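Shoes Off at the Door: a small study of slipper habits in shared student houses

Project report by Kavitha Annamalai
Supervisor: Halina Wasilewska
Handed in 03/03/2024

Why I picked this

I grew up in a house where you never, ever wore outdoor shoes past the mat. Then I moved to Totholm, into a house with four people I'd never met, and on my first evening one of them walked straight across the living room carpet in muddy trainers! I said nothing (I was new) but I thought about it for weeks. When Halina asked us to choose an everyday habit and look at it properly, I already had mine.

What I wanted to know was fairly simple. Who takes their shoes off indoors, who decides, and what happens when people in one house don't agree?

How I did it

I put a short questionnaire round the student houses on Flinard Road and the streets behind it, and got 115 replies, which was far more than I'd hoped for. After that I talked to 16 people for longer, mostly in kitchens and mostly over tea. I asked everyone the same opening question – what do you do with your feet when you get home? – and then let them talk. Some of them really talked.

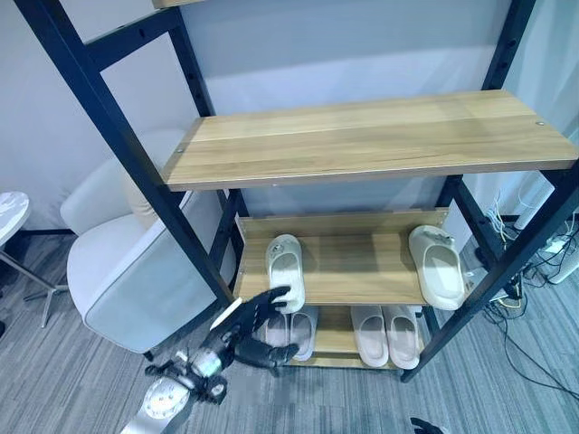

I left out halls of residence. Halls have their own rules about corridors and fire doors, and I didn't want to muddle the two things together. I also dropped 14 replies from people living with their parents, so the results come from the other 101.

What people told me

Most houses had no spoken rule at all. People copied whoever moved in first, and by the time anyone had an opinion it was too late to bring it up without sounding cross. One woman told me she had been quietly putting her housemates' boots on newspaper since the autumn and they still hadn't noticed.

Carpet made a big difference. In houses with carpet downstairs, people were much keener on slippers or socks, and in houses with hard floors they kept their shoes on until bedtime. Cold came up a lot too. Several people on Jakubowski Terrace said they wore slippers purely for warmth and had never thought of it as manners.

Guests were the tricky part. Nearly everyone I interviewed felt awkward asking a visitor to take their shoes off, even the strict ones. A couple of houses kept spare slippers by the door, and I loved this idea, but one lad said he'd rather go barefoot than wear a pair other people had been in.
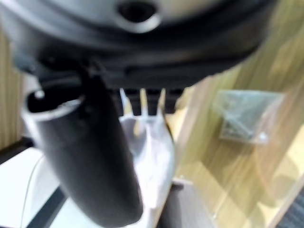

Figure 2. Close-up, dark grey and black parts.

What I'd change

My last question was badly worded. I asked if people "minded" shoes indoors, and some took that to mean "would you say something", while others took it to mean "does it bother you". Those are very different, so I haven't used the answers. I also wish I'd gone back to the same houses in warmer weather, as all my interviews were done when it was freezing.

The longest interview ran well over an hour and I only needed 15 minutes of it. Next time I'd write up my notes the same evening – I left the Dodinis Court ones for a fortnight and could hardly read my own writing.

Thank you to everyone who let me in and put the kettle on. I took my shoes off every time.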